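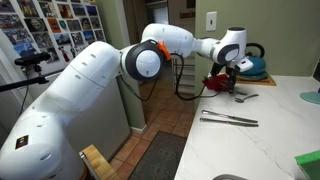

The town of Elis wants to renew its contract for the public health reporting portal, and I think it should let the thing die. The portal went up in the first spring of the pandemic so that residents could tell the authorities about parties, packed restaurants and neighbors with too many cars in the driveway. It's still up. The council packet calls it a "smart enforcement tool," and I've been chewing on that phrase for a week. When I hear talk of smart machines I think of a robot arm reaching toward a kitchen counter, a big white thing with a rounded elbow and an orange bracket clipped next to it. You can at least see where a machine like that bends. With the portal, a person types a complaint into a box, and some time later an officer is standing on someone's porch, and the part in between is a matter of faith.

I should say where I stand on the rules themselves, as people who write this kind of column are usually suspected of having been against them. I wasn't. I stayed home. I thought the man on Deng Street who held a backyard wedding in the worst month was a fool, and I still think so. A government that tells people not to gather during an outbreak has to be ready to do something when they gather anyway. A rule with no penalty is a suggestion.

But the portal is a separate question from the rules, and the town keeps answering the one when it's asked the other. Ask whether the portal worked and you get told how serious the virus was. Yes, I was there. Did it work?

According to the packet, the portal took in 3893 reports while the gathering limits were in force. That's the number in bold. You have to turn to the appendix to learn that 5 of those led to a citation, and that 2 of the 5 were later thrown out. The packet doesn't say what happened to the rest. It says they were "triaged." I'd like to know what that means. Did somebody read them? Did somebody call? Are they sitting in a file with a name and a street address attached, along with whatever the person next door felt like saying that night?

Supporters say the low number of citations is good news. The officers were using a light touch, they say, and people changed their behavior once they knew they might be reported. Maybe. It's a handy argument, though, because there's no result that would count against it. A lot of citations would have shown that the portal caught offenders. Hardly any shows that it scared them off. If both outcomes prove the same thing, then neither one proves much, and we are being asked to pay for another four years of it on the strength of a feeling.

Then there is the matter of who was reported. The town won't release the addresses, and I agree that it shouldn't. It could release a count by neighborhood without embarrassing a single household, and it has turned that down too. Anybody who lived here then has a guess. The apartments by the rail line had police cars outside on a regular basis. The big lots up on the hill, with long driveways and hedges you can't see through, mostly didn't. I can't tell you people up there behaved worse, or better. I can tell you that a system built on what the neighbors can see is going to be hardest on people who live close together. Families who share a wall get heard through it. That was true of every complaint line ever opened, and putting it on a website made it quicker.

The company that runs the portal is called Cledora. It has never, to my knowledge, claimed to be a public health agency, and I don't blame it for wanting to be paid. Its proposal is well written. It also makes clear that the gathering rules are no longer the point. The renewed portal would accept reports about noise, trash, short-term rentals, fireworks and "other community compliance concerns." That last item could be anything. I once had a neighbor who was concerned about the color of my porch.

This is how emergency measures become furniture. No one on the council ever stood up and proposed a permanent system for residents to file anonymous reports on one another. If someone had, in an ordinary year, the room would have been full and the vote would have been close. It came in under an emergency order, in a hurry, for a purpose most of us accepted, and now it's a line in the budget with a renewal date in October. The question put to the council is whether to continue a service. I don't think that's an honest way to put it. The order that created the service has ended, and what's being asked for is a new one with the old one's name on it.

Danell, the next town over, is often held up in these arguments by both sides, so I went and read what I could. Danell never had a portal. It had a phone number, answered by a person during the day and by a recording at night. Callers were asked for a name. The town reported fewer complaints than we did, which our side of the line takes as proof that Danell wasn't trying. I'd want to see a good deal more before I believed that. Asking for a name would cut down on complaints by itself, and my hunch is that it would cut the spiteful ones first. It's a hunch and I won't dress it up as more. The town of Elis hasn't gone looking for anything better than a hunch either, and it's the one asking for the money.

I'm told there will be another outbreak some day and that we'll be sorry if we've taken the system apart. I don't find this very persuasive. It took the town a matter of days to set the portal up the first time, with everyone working from their dining rooms. It could be done again, under a new order, with an end date written into it and a rule about how long the reports are kept. Both of those were left out last time. I haven't heard one council member explain why, and I have sat through more of these meetings than is good for a person.

Before any vote, the council ought to publish what happened to all those reports, broken down by neighborhood. It ought to say who can open the file today, and whether Cledora keeps a copy. If the answers are good ones, they'll help the town's case, and I will read them with an open mind. So far the staff reply to each of these questions has been that the information isn't available in that format.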